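Reading Room > Short Fiction > Stories from Work

The Difference

2020-06-29
By Vija Krūmiņa

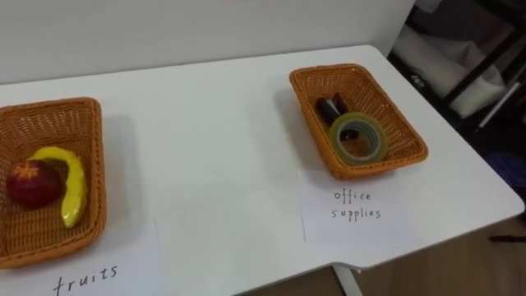 Two baskets and their handwritten labels.

In the evening the ledgers did not agree with the machine. The difference was 78, and Waltraud Seidel wrote this number on the back of an old deposit slip and put it under the glass of her desk, where she could look at it without wanting to.

It was the second week of the Zudo. The Purko Savings Bank had bought it for the branch in Fladari, and two men had carried it up the stairs in the first days of June with a blanket under it. It stood now by the window, gray and wide, and when it printed a balance the floor trembled a little and the pens moved in their dish. The director had told the staff that the ledgers would be kept by hand for one month more, beside the machine, and after this month they would be closed.

Waltraud had kept the ledgers for a long time. She wrote a seven with a line across it and she did not use an eraser.

"It must be your side," said Pui-shan Choi. She was the operator. She was young, and the Purko had sent her to the capital for a course of ten days, from which she had come back with a certificate and a new coat. She did not say it in a bad way. She said it as one says that the rain comes from the west.

"It may be," said Waltraud.

The others put on their hats. The director stopped at the door and asked if it was a large difference, and when he heard how large it was he laughed and said he would pay it himself out of his pocket. Neither of the two women laughed. He waited a moment, then he said good night and they heard him going down the stairs.

They began with the deposits. Pui-shan read from the paper strip of the machine and Waltraud followed in the ledger with the end of her ruler. The strip was very long. It lay over Pui-shan's knees and down to the floor, and she pulled it up slowly through her fingers while she read. At first she read too fast. Waltraud did not ask her to read slower, but she answered "yes" after each amount, and she took her time with this word, and after one page they had the same speed.

"Baker's widow, thirteen."

"Yes."

"School fund, one thousand."

"Yes."

Outside somebody was closing the shutters of the pharmacy. The lamp over the desk made a small sound, as it always did in the warm months, and Waltraud thought of the soup which she had left in the cellar, and whether it would still be good.

"On the course," said Pui-shan, "they told us that the machine can't make a mistake in adding. It can only add what it is given."

"This is also true of me," said Waltraud.

Pui-shan looked at her to see if it was a joke. Then she went on reading.

They found nothing in the deposits. They found nothing in the withdrawals either, and it was already dark when they came to the interest, which had been entered that morning for the old accounts. There were not many old accounts. Most of them belonged to people who came once a year to have their books stamped and who asked to see the money, and were shown some money.

"Fang, Hsiu-ying," read Pui-shan. "Interest, seventy-eight."

The ruler stopped. Waltraud looked at the line for a while. There was the name in her own writing, and the old balance, and beside it the column was white.

"I have not entered it," she said.

"No?"

"No. She is dead. She died in the winter. I used to write her interest while she was standing there, because she liked to watch the pen." Waltraud laid down the ruler. "Today I came to her name and I went to the next one. I remember it now. I remember that I turned the page."

Pui-shan let the strip fall on the floor. She was tired and she had been right, and she had thought during the whole evening of how it would be to be right.

"Has she children?" she asked.

"A nephew. He has not written."

"Then the account is still open."

"Yes, it is open. It must have its interest."

Waltraud took the pen, cleaned it on the cloth and entered the amount. She made the seven with the line across it. She waited for the ink, because the blotter was new and she did not trust it, and Pui-shan waited too, standing behind the chair with her coat already over her arm.

"May I see how you do it?" Pui-shan said. "The seven."

Waltraud moved the lamp nearer. She drew the old deposit slip out from under the glass, turned it to the clean side and gave her the pen.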